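Vernorstead Field Home Opener: Preseason Walkthrough Checklist, With Comments

We do this walk every August before the football team's first home game, and I've written it up the way I always do, which means the comments run longer than the checklist. Bear with me. Items are marked OK, FIX or WATCH, and anything marked FIX needs to be signed off before the gates open.

Playing surface

1. Grass height and coverage. OK
The field looks better than it has in years, and I want to say a big thank-you to the crew from Morrison, who reseeded between the hashes in the spring and kept after it all summer. There's a thin patch near the visitors' 30 but the footing there is solid.

2. Holes, ruts and sprinkler heads. FIX
Two heads on the home sideline are sitting a little proud of the turf. You wouldn't see them if you were running an out route and looking back for the ball, and that's exactly when a kid would find one. Please set them down flush and pack the soil around them.

3. Goalpost padding. FIX
North end is fine. South end pad has split along the back seam and the strap at the bottom is missing. I taped it for practice (it's a lot of tape!) but tape won't do for a game. Replacement is on order through Zanencombe.

4. Pylons and yard markers. OK
All soft, all present. The down marker has a new foam tip.
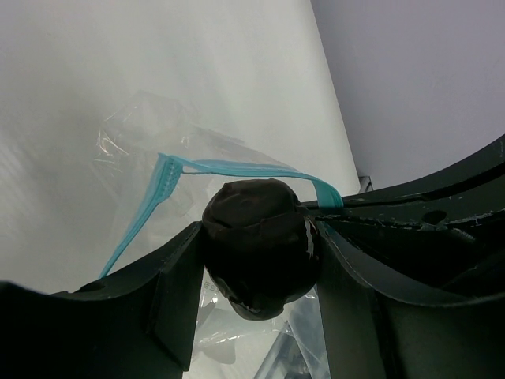
5. Clearance behind the benches. WATCH
Last season the water table kept creeping toward the sideline until it was practically in the coaches' box. I've painted a short white line where it belongs. Keep the coolers, the kicking net and the equipment trunks behind that line, and if you see them wandering, just nudge them back.

Bleachers and walkways

6. Home side seating. OK, with one note
Posted capacity is 1,174 and the sign is readable again now that the vines have been cut back. I walked every row and sat down in a good many of them, partly for inspection and partly for my knees. One plank in row 9 had a raised bolt, and I tightened it on the spot.

7. Visitors' side seating. WATCH
Posted for 400. The handrail on the left stair has a bit of play in it. It passes, but I'd like it looked at again at midseason. Cundodell travels well and that side will be full when they come.

8. Ramp and accessible spaces. OK
Ramp is clear and the grip strips are sticking nicely. Please don't let the band park its carts at the bottom, even for five minutes. They're lovely kids and they always mean to come right back.

Emergency readiness

9. Ambulance gate. FIX
The padlock is so stiff it took me both hands. New lock, please, with one key for the athletic trainer and one for the gate crew.

10. AED and first aid. OK
Battery good, pads in date, cabinet unlocked. Splint bag restocked. The trainer's tent goes at the home 25 again this year.

11. Lightning plan. OK
Copies are in the press box and the officials' room. The gym can take up to 260 people, so the rest of the crowd goes to their cars, and the announcer's script now says so.

Lights and sound

12. Field lights. WATCH
I stayed until 9 p.m. to see them fully warmed up. One lamp on the southwest pole flickers. There's plenty of light without it, but punt returners will be looking straight up that way.

13. Public address. OK
Clear on both sides. The hum is gone!

Still open: items 2, 3 and 9. Leave a note on the clipboard in the press box when each one is finished and I'll come back out and look it over before the opener.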